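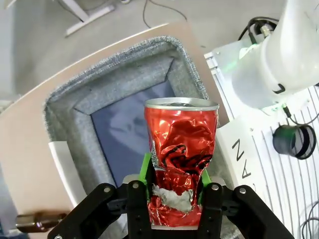
Jiltine Household Recycling Survey – Data Card

Summary
The dataset contains 2000 survey responses on how households sort and store beverage containers before collection. Responses were gathered in 3 districts: Ballik, Godoy and Drovitz.

Contents
responses.csv – one row per household
districts.csv – district codes and collection schedules
codebook.txt – question wording and answer codes

Collection
Paper forms were mailed to residents in February. Of the completed forms, 700 came from Godoy and 200 from Drovitz; the remainder came from Ballik.
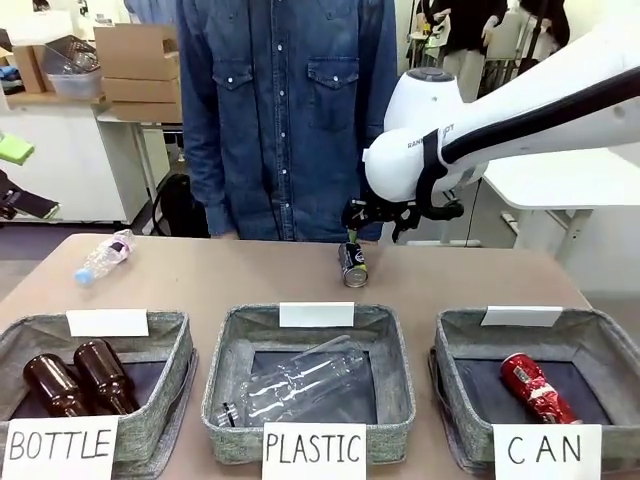

A dark can with a green and white label, upright on a tabletop.

Limitations
Apartment buildings with shared bins are underrepresented. Question 3 was reworded after the first mailing, and answers to the two versions should not be combined.

Maintenance
Corrections should be sent to Pui-shan Mok, data steward. Last revised February 10, 2021.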